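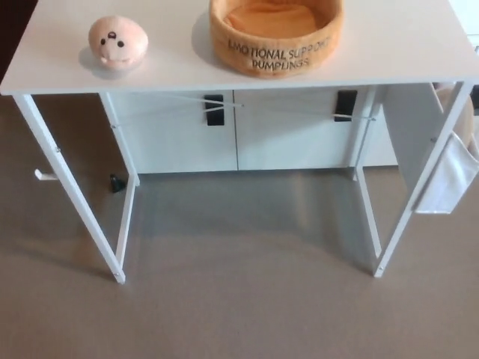 Does a required pro bono program make law students more likely to do unpaid legal work after they graduate? The evidence gathered so far does not show that it does, and most of it could not show it even if the effect were real.

4. What the hour counts can and cannot tell us

Law schools that require pro bono work tend to report on it in hours. The Zilton program, the largest of the three discussed in this paper, asks each student to complete 60 hours before graduation and publishes a yearly total. The Greco program has no requirement and reports hours as well. Dinda, a clinic that takes students from several schools, reports the number of clients seen. Each of these figures has been cited as a sign that students are learning to value service. We think the claim is weaker than it looks, and in places we doubt that it is a claim about values at all.

The first problem is plain enough. When hours are required, a high total shows that students met the requirement. A school with a fixed rule and a stable class size will report almost the same total each year, whatever its students think of the work. Zilton's reports describe this steadiness as "sustained commitment." It might be. A parking office could make the same remark about permit fees.

The second problem is what gets counted. Under the Zilton rules, time spent at training sessions, in travel to partner offices, and on awareness events counts toward the requirement at the full rate. We have no quarrel with awareness events as such. Students who staff a booth for a week may well learn something about why people go without a lawyer. But an hour at a booth and an hour helping a tenant answer an eviction notice are different things, and the published total adds them together. We asked for a breakdown by activity and were told that the log form does not collect one.

4.1 The survey evidence

Supporters of required programs usually turn next to surveys. The best known in this area is the Emalen survey, sent to 3000 graduates and returned by about 700. Its main finding is that graduates of schools with a requirement were more likely to say that they "expect to do" pro bono work in the coming year. We see several reasons for caution. People who enjoyed their pro bono work are more likely to answer a survey on pro bono work. The question asks what graduates expect to do, and there was no follow-up to learn what they did. The authors also grouped schools by their current rules, so a graduate who left before a requirement came in was counted as having met one.

It would be wrong to throw the survey out. Its open comments are useful, and they are less cheerful than the summary suggests. A number of graduates wrote that they picked the placement with the easiest schedule and remembered little of it. Others described one supervisor or one case that changed how they saw the profession. Both kinds of answer came from schools with a requirement and from schools without one, which is hard to square with the idea that the rule itself does the work.

Figure 1. Round orange plush bowl on a white table.

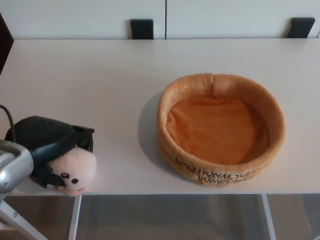

Supervision may be a better place to look. At Dinda, each student is paired with a practicing lawyer who reads every letter before it goes out, and the clinic limits its intake when too few lawyers are free. Zilton sets no such limit. Its partner offices sign a form at the end of the placement confirming the hours, and the form has no space for comments on the quality of the work or on what the student was asked to do. In our interviews, staff at two partner offices said that they spent more time finding tasks for students in December, when many rush to finish, than they got back in help. That is a small sample and we would not lean on it heavily, though neither office seemed surprised to be asked.

Clients are missing from almost all of this material. Neither Zilton nor Greco records what happened in the matters that students worked on. Dinda does so for housing cases only, and its records are incomplete for the earlier years. A program could meet every target it has set for itself without anyone knowing whether the people it served were better off. Until outcomes are logged next to hours, we treat the totals as a measure of attendance, and the comparisons in Section 5 use them in that sense only.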